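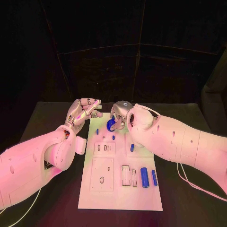

この記事は7分で読めます

カトゥム(Katum)りんご酢 無濾過・樽熟成
300ml 瓶入り
原産国:ラトビア
生産者:メテラリ果樹園(Metelari)
輸入・販売:Funside

まず味の話をしておきます。酸っぱいです。酢なので当たり前なのですが、「フルーツビネガー」という言葉で甘い飲み物を想像して買われる方が一定数いらっしゃって、そのたびに丁寧なお叱りのメールをいただきます。カトゥムには砂糖もはちみつも果汁も足していません。りんごを搾った汁が酒になり、酒が酢になった、その液体が瓶に入っているだけです。甘い酢が飲みたい方は、申し訳ありませんが、スーパーの棚のほうが当店よりずっと品揃えがいいです。

それでも読み進めてくださる方のために、もう少し書きます。

香りは、りんごの皮を剥いてしばらく置いた皿に近いです。果肉よりも皮。その奥に、古い木の戸棚を開けたときのような匂いがあります。口に入れると最初に酸が立って、そのあと渋みが来て、最後に少しだけ、りんごだったころの記憶のようなものが残ります。「だけ」と書くと売る気がないように聞こえますが、この最後の少しのために輸入の書類を毎年書いているので、察してください。

色は濁った琥珀色です。瓶によって濃さが違います。底に澱がたまっているものもあれば、ふわふわした半透明の膜が浮いているものもあります。酢酸菌の膜で、食べても害はありません。食感はおすすめしません。気になる方は茶こしを通してください。

果樹園について

メテラリはラトビアの田舎にある果樹園です。バス停はありますが、バスに会えるかどうかは別の話です。土地は平らというには少し波打っていて、丘というには遠慮がち。りんごの木は152本、これは園主が毎年春に数え直しているので確かです。ヘラジカが若木を折っていくと減り、園主が意地になって植えると増えます。この数年は引き分けが続いています。

搾汁小屋の梁には1893と彫ってあります。建てた年なのか、梁をどこか別の建物から持ってきた年なのか、あるいは単に誰かが数字を彫りたい気分だったのか、三通りの説があり、村ではそれぞれに支持者がいるそうです。当店は最初の説を採用しています。商品ページに書くには一番都合がいいので。

園主はイネセ・ゼネ(Inese Dzene)さん。もともと酢を作るつもりはまったくなかった人です。シードルを作ろうとして、最初の年の樽が全部酢になりました。「失敗したと思って、隣に配ったら、翌年も欲しいと言われた。シードルのほうは誰も欲しいと言わなかった」とのことです。いまでもシードルは少量仕込んでいますが、日本には入ってきません。一度飲ませてもらいました。輸入しない理由についてはここでは触れません。

りんごの品種は混ざっています。名前のわかる木もありますが、半分以上は先代のころから植わっている木で、「台所の裏の赤いの」「井戸の横の硬いの」といった呼び方しかありません。一度、品種を調べて裏ラベルに書きませんかと提案したことがあります。返事は「井戸の横の硬いの、と書けばいい」でした。ラベルの欄が足りず、見送りました。

作り方

りんごは木から落ちたものと、落ちる寸前のものを使います。傷んだ部分を手で切り落とし、砕いて、布で包んで搾ります。搾り機は手回しです。電動のものを買う話は毎年出て、毎年、屋根の修理に負けています。

果汁はそのまま樽に入れます。酵母は足しません。小屋に住みついているものに任せます。まず酒になり、それから口の開いた樽に移して、布をかけて放っておくと酢になっていきます。放っておく、と書くと楽そうですが、寒い年は止まるし、暖かい年は急ぎすぎるし、ときどき様子を見に行って樽の位置を窓に近づけたり離したりするのだそうです。温度計はあります。イネセさんはあまり信用していません。

酢になってからさらに7か月、木の樽で寝かせます。栓をして、小屋のいちばん涼しい側に並べておきます。そのあいだに角が取れる、と本人は言います。取れた状態であの酸っぱさなので、取れる前がどうだったのかは考えないようにしています。

濾過も加熱もしません。瓶詰めの直前に粗い布で一度漉して、大きなごみだけ取ります。 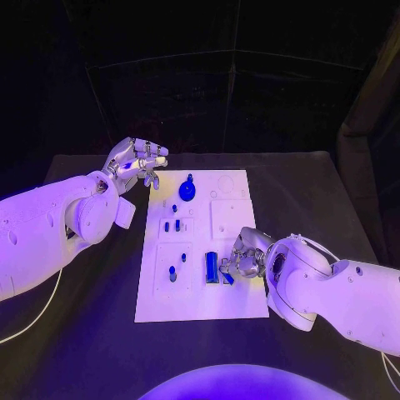
最終更新:11月

使い方

いちばんよくお答えしているのは「何に使えばいいですか」という質問です。酢を使うところに使ってください、というのが正直な答えですが、それだとページが終わってしまうので、当店のまかないから書いておきます。

じゃがいもを茹でて、熱いうちにカトゥムをかけます。塩を振って、油を少し。ディルがあれば刻んで入れてください。なければなくてもいいです。ラトビアではディルがないという状況があまり想定されていないらしく、現地でこう書いたら怒られると思いますが、日本のスーパーのディルは高いので仕方ありません。

豚の角煮の仕上げに小さじ一。黒酢でやる方も多いと思いますが、こちらのほうが後味が軽いです。入れすぎると全員が気づきます。

きゅうりの浅漬けにも合います。昆布を入れると妙に落ち着いた味になります。酢の国籍が変わったような感じがします。

炭酸水で割って飲む方もいます。大さじ一をグラスに入れて、炭酸水を注いで、氷。夏はいいです。冬に同じことをすると、自分は何をしているのだろうという気持ちになります。空腹時に原液で飲むのはやめてください。健康のためにそうしたいというお問い合わせがありますが、健康のためにやめてください。当店はこの酢で痩せるとも、血がきれいになるとも、肌が若返るとも言いません。書いている本人が毎日使っていて、特に若返っていません。

寿司飯には、向かないと思います。試しました。りんごの匂いのする寿司飯ができました。好きな方もいるかもしれません。当店では意見が割れ、賛成は一人でした。

合わないもの:きれいに澄んだ色に仕上げたい料理。濁ります。あと、市販のポン酢の代わりにはなりません。あれはあれで完成しているので、そのまま使ってください。

保存について

開封前は直射日光を避けて常温で。開封後も常温で大丈夫ですが、真夏は冷蔵庫のほうが安心です。冷蔵庫に入れると澱が沈んで、上のほうだけ澄んできます。振ってから使うか、上澄みだけ使うかはお好みで。振る派と振らない派のどちらが正しいかというお問い合わせにはお答えしていません。

栓はコルクに蝋をかけてあります。この蝋が硬いです。ソムリエナイフの刃で一周ぐるりと切れ目を入れてから、コルクごと引き上げてください。蝋を全部きれいに剥がそうとすると、台所が赤い粉だらけになります。現地にはスクリューキャップを何度かお願いしているのですが、蝋の在庫がまだあるそうです。在庫がどれくらいあるのか訊いたら、鍋の写真が送られてきました。大きな鍋でした。

使いきる前に膜が育ってしまった場合は、取り出して捨てるか、別の瓶で育てるかです。育てる方には、飲み残しのワインを少しずつ足していく方法をお伝えしています。うまくいけば赤ワイン酢になります。うまくいかなかった場合は、匂いでわかります。ご家族が先に気づきます。

ラベルについて

表のラベルには Katum とだけ書いてあります。意味をよく訊かれます。イネセさんに確認したところ、「短いから」というお返事でした。もう少し何かありませんかと食い下がったところ、「覚えやすいから」が追加されました。

絵は隣村のクリャヴィニャ印刷所(Kļaviņa)が持っていた古い版を使っています。りんごのように見えますが、もとは玉ねぎの版だそうです。茎のところを少し削ったと聞きました。削り残しがあるので、よく見ると今でも玉ねぎです。貼り付けは手作業なので、傾いています。傾きを理由とした返品はお受けしていません。まっすぐなものをご指定いただくこともできません。在庫の中にあるかどうかわからないので。

よくいただくご質問

年によって味は違いますか。
違います。去年のものが気に入った方は、今年のものに少し腹を立てるかもしれません。ロットごとの酸度は瓶の首の札に手書きで入っています。7がときどき1に見えますが、ラトビアの書き方なので慣れてください。

有機認証はありますか。
ありません。農薬は使っていないと聞いていますし、畑を見たかぎり草も虫もずいぶん自由に暮らしていました。ただ、認証はないので、有機とは書けません。

大きい瓶はありますか。
300mlだけです。業務用の大瓶をというお声は飲食店さんからよくいただきます。現地に伝えたところ、「たくさん買えばいい」とのことでした。まとめ買いの方には箱でお送りします。

贈り物にできますか。
できます。のしも付けられます。ただ、相手の方が酸っぱいものをお好きかどうかは、事前にそれとなくお確かめください。お中元でカトゥムを贈ったところ、翌年の暮れに同じ箱のまま戻ってきたというお客様がいらっしゃいます。

果樹園の見学はできますか。
当店では手配していません。直接訪ねていかれた方のお話では、お茶とパンが出て、そのあと薪を運んだそうです。

入荷について

新しいロットは年に一度、船で届きます。樽から瓶に詰めるのが遅れ、瓶に貼るラベルが遅れ、船が遅れるので、入荷時期は毎年だいたい予告より後ろにずれます。予告を最初から後ろにずらしておけばいいのではというご意見もいただきましたが、一度やってみたところ、そこからさらにずれました。

在庫がなくなりしだい、その年の販売は終わりです。再入荷のお知らせメールをご希望の方は、下の欄にアドレスをご登録ください。お送りするのは入荷したときだけで、季節のご挨拶などは来ません。

名称:りんご酢
原材料名:りんご
内容量:300ml
保存方法:直射日光を避け常温で保存
輸入者:Funside

瓶は緩衝材に包んで発送します。他の商品と同梱の場合、重いものは下に入れていますが、届いたら蝋のところに欠けがないかだけ見てください。液漏れがあったときは、箱を捨てる前に写真を撮ってご連絡いただければ、代わりのものをお送りします。欠けただけで漏れていない場合は、中身に問題はないのでそのままお使いください。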